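Qui sommes-nous

Isteleck, petite équipe, bureaux au-dessus de l'ancienne halle de Skangate. On teste des machines sur des corvées. Ranger, trier, plier, passer d'un bac à l'autre. Côté maison et côté atelier. On publie ce qui marche et ce qui rate, surtout ce qui rate pour l'instant.

La question qu'on nous pose à chaque salon : alors, les robots, ils savent faire le ménage ? Réponse courte : non, pas encore. Réponse longue : ça dépend de l'objet, du support, de la lumière, et du temps que vous avez devant vous.

Ce qu'on regarde

Les petites affaires de tous les jours, posées sur un lit. Une serviette rose roulée, une éponge, un paquet de mouchoirs, un sac plastique froissé dans un plateau doré. Rien de compliqué pour vous. Pour une pince à deux doigts c'est une autre histoire. Le mou se déforme, le transparent se voit mal, et un drap à motifs brouille les contours.

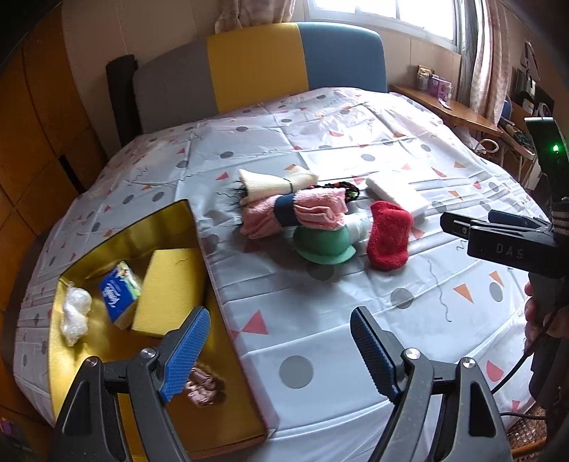 Côté atelier on s'en sort mieux. Chez Binthorpe, conditionnement de pièces, les objets sont rigides et arrivent toujours dans le même sens. Série de 500 prises en juillet dernier, 349 réussies du premier coup. Pas glorieux, mais le poste n'a pas été arrêté une seule fois. Pour le textile on ne donne pas encore de chiffre, on préfère attendre d'en avoir un qui tienne.

Comment on travaille

Des humains d'abord. Ils font la tâche avec des pinces tenues à la main, dans de vraies pièces, avec les rideaux, les armoires et tout le reste. Ensuite on entraine, ensuite on essaie sur le bras. Une session dure environ 30 minutes, après la main fatigue et les gestes deviennent moins bons.

Ce qu'on a appris sur le rangement du linge et des accessoires :
le tricot roulé se prend bien, si on vise le milieu
les élastiques à cheveux en tas, une horreur, tout vient d'un coup
une éponge plate sur un tissu plat : la pince attrape souvent le tissu avec 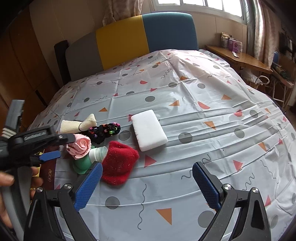

La suite logique c'est le tri par destination, tiroir, salle de bain, poubelle. Le logiciel maison s'appelle Mac an tSaoi, il décide de l'ordre des prises. Il est lent. On y travail. Version testable sur demande, pas de démo en ligne.

Qui peut nous contacter

Ateliers, blanchisseries, résidences, écoles techniques. On se déplace, prévoir une pièce et une prise de courant. On est 12, donc les réponses prennent parfois du temps, relancez-nous sans gêne. Pas de vente de matériel, pas de location non plus.

Page mise à jour le 23 juin 2021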